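### 3.2 Small items and patterned surfaces

The second part of the study dealt with where people put down small valuables at home and how easily they find them again. We visited 33 households between spring and October and asked one adult in each to show us where rings, earrings, watch straps and similar items were kept. Most homes had more than one place. A dish by the sink and a drawer next to the bed were common answers, but the bed itself came up more often than we had planned for, mainly as a surface for sorting. People spread things out on the cover, decided what went where, and then packed them away again.

Bed covers differ from tables in two ways that matter for this task. The cloth gives under a small object, so a ring can settle into a fold, and many covers carry a print. In our group, nine households used a plain cover and the rest used a print or a woven pattern. Following McAlister, we sorted the prints by the size of the repeat and by how much of the ground color was left open. Small floral repeats on a pale ground formed the largest class. Figure 3 gives a case from this class, with a dark-gold item placed on the cloth and an open red box set down beyond it.

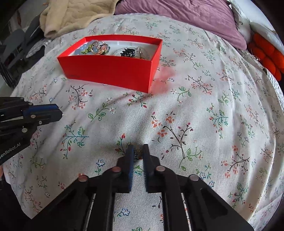
**Figure 3.** Small dark-gold ring or piece of jewelry on an off-white cotton bedspread with a dense floral print; open red box without a lid.

The print in Figure 3 has thin dark brown branches, and their color is closer to that of the item than the pale ground is. Prints of this kind gave our participants the most trouble. When asked to look away and then point to a small item laid on the cover, they often pointed first to a branch or a flower center. The box was a different matter. A bright red box is large and plain next to the print, and participants named it at once when asked what was on the bed.

We also asked how people chose a container. Three households used the box an item had been sold in. Others had moved everything into a shared case or tray, and several kept a spare box only for trips. Open boxes were preferred during sorting - participants said a lid got in the way and had to be put somewhere too. Lids went back on at the end, if they could be found.

Alina Radu coded the answers from the visits, and a second reader checked 63 of the coded entries against the notes. Disagreements were few and mostly concerned whether a folded blanket at the foot of the bed should count as part of the cover. We decided that it should, provided items had been placed on it. Entries from the Clollivico pilot were coded under an older scheme and are left out of the counts in this section.

The effect of lighting was not tested separately. Visits took place in daylight where possible, and curtains were left as the household had them.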